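Remote Arm Operators, Part Time
Kabbaj Robotics, Usmont workshop

We are looking for people who can move plastic fruit from one place to another, slowly, all afternoon, and care how it goes.

The fuller version is this. Kabbaj builds handling software for robot arms, and the arms learn by being shown. An operator sits at a station, holds a pair of hand controllers, and drives the real arms through a task while the system records every joint and every camera. Then the operator does it again with the pieces moved a little. After enough of that, the software has a go on its own and we all find out what the operators have been teaching it, bad habits included.

The current project is called Florkolow. It covers picking up, placing, sorting and tidying, mostly with fruit that will never go off. We have 3530 recorded runs in the bank and we want a lot more before the software team stops sending us messages.
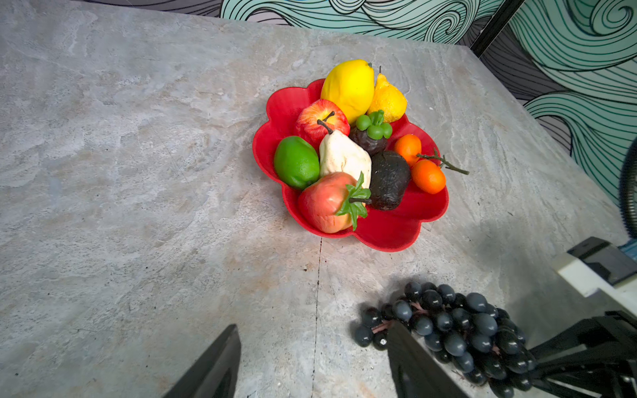 Grapes are the hard one. An apple forgives you. A bunch of grapes has opinions about where it would like to be held, and if you squeeze in the wrong spot it swings around and takes something else with it. New operators usually spend their first shift losing to the grapes. By the end of the first week most of them are winning, and a few have become unbearable on the subject.

What you would do

Run set tasks by remote control, in blocks of 25 minutes with a break after each.
Reset the table between runs from a printed card.
Mark each run as good, bad or odd. We like odd. Please write a sentence about odd.
Tell us when the instructions make no sense. They were written by engineers.

What you need

Steady hands, decent eyesight (glasses are fine) and patience of the kind usually found in people who untangle necklaces. You must be 18 or over. No degree, no coding, no robot experience. Video games may help, though our best operator since June used to ice cakes and our second best drove a forklift.

What you get

Shifts are four hours, mornings or afternoons, at least 2 a week. Training is paid at the full rate, and there is a $400 bonus once you have 298 good runs to your name. The coffee comes from a Plitance machine that predates the company. It is not part of the bonus.

To apply

Write to Essam Shehata, operator lead, at the Usmont workshop by Fri 30 August. Skip the cover letter. Send a few lines on something fiddly you have done with your hands and how long you put up with it. If we like the sound of you, we will ask you in for an hour at the controls, also paid.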